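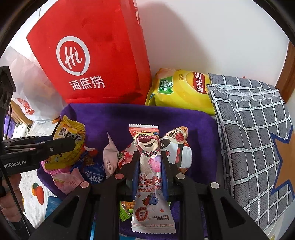 September, 4:10 pm. Seal creep, second batch of film from Pradville.

Cut strips from the Rasura roll, same width as before, and hung them in the warm cabinet with the clips from the Parri fixture. Load unchanged. Film side marked with pencil on the header tape. Ink smeared last time and two strips had to be thrown out.

Hold time 700 minutes. The timer was started with the door open, so the first few minutes ran below temperature. Left it, noted on the sheet.

Strip 5 let go at the lower crimp. Peel was clean across most of the width, then tore into the film near one corner. The rest held. Strip 10 shows whitening along the fold but no lift under the loupe.

Pull tester: zero drifted again between strips. Mihret Ayele swapped the cable and it settled. Readings before the swap are struck out, not deleted. Sheet 831 has both columns.

The Lostgate roll is still in its wrap. It needs a night in the conditioning room before cutting, and the humidity log in there has a gap from the power cut. Check the recorder first.

To do:
Repeat strip 5 from the other end of the roll.
Order header tape, almost out.
Ask Mihret which jaw faces were on the tester in the spring. The old sheets say "ribbed" and we have two ribbed pairs.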